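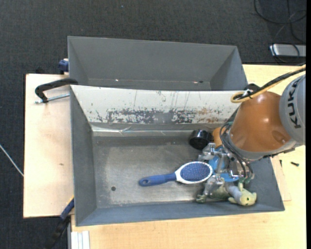 Tray cell with the KUKA arm, gripper lowered beside the blue hairbrush.

Druvancombe Robotics Lab
Working Group on Cell Practice
Minutes of the meeting held 7/7/19

Chair: Dolores Lindqvist
Present: the Druvancombe bench team, the Jimidholm safety group, two people from Halvorsen (by phone until item 4)
Apologies: Lateo software team, who sent written comments

1. Minutes of the last meeting
Accepted with one fix. The February minutes said the speed cap applied to "all motion." It applies to all motion with a person inside the taped line. Corrected copy is on the shared drive.

2. Grasp log review
Dolores opened with the log, and people were really pleased with it. The target was 4,000 logged grasp attempts under the draft rules and we have 3,189, every one with a filled-in start sheet. Last year we could not have said that about a single week of work! Jimidholm asked if the sheets slow people down. The bench team said yes at first, and now hardly at all. The group agreed to keep going to the full 4,000 before changing the sheet again.

3. Start-of-run check
Long and lively discussion. The draft has the operator check cables, clamps and tray before each run. Halvorsen wanted cables first on the list, as the bundle loops outside the arm and down toward the gripper, and a snag there can spoil a whole afternoon. Agreed.
On clamps, the wording "check clamps are tight" was thought too loose. New wording: "Put a hand on every clamp and try to move it. If it moves, tighten it and start the check over." The bench team liked this a lot and has more or less been doing it already.
Jimidholm asked for a line on stray hardware. Added: "Pick up screws and small parts from the table top before power goes on."
Lateo's written comment asked for the check to be a pop-up on screen. The group prefers paper by the cell for now but would love to see a mock-up.

4. Test objects
Everyone agreed that the mix of household things and soft toys is one of the best parts of this project. A hairbrush has a stiff handle and a springy pad, and a plush toy gives way wherever you touch it, so one tray asks a lot of a multi-fingered gripper. The question was how to write down what goes in.
Agreed rules:
Each object gets a name on the object list before first use.
Objects that shed, leak or have come apart are taken out and noted.
Nobody reaches into the tray to fix the layout unless the arm is stopped and the operator has said "stopped" out loud.
Halvorsen asked about a hard limit on objects per run. After some back and forth the group settled on up to three new objects in any one session, so that odd results can be traced.

5. Tray wear
Scratches, chipped paint and rust-brown marks on the sloped back wall of the lower tray were raised by Jimidholm. Does wear matter? For gripping, the bench team thinks not much. For the vision side it might, and Lateo's note says they would rather have a worn tray that stays the same than a new one halfway through the log. No repaint until the target is reached. Bench team to photograph the wall monthly.

6. Floor cords
Short item. Power cords on the carpet to be routed away from the operator's path and covered where they must cross it. Draft section 3 will say so plainly. Dolores offered to write it and was thanked with some cheering.

7. Sharing the rules
Halvorsen would like to try the draft on their own cell. Very warmly received, and exactly the kind of outside test we were hoping for. They will mark up a copy and send it back with whatever does not fit.

Actions
Dolores Lindqvist: rewrite section 3; send clean draft to all.
Bench team: new clamp wording on the start sheet; tray photos; object list up to date.
Jimidholm: one-page version for visitors.
Halvorsen: trial and comments.
Lateo: mock-up of the on-screen check, if time allows.

Next meeting: to be set once the clean draft is out.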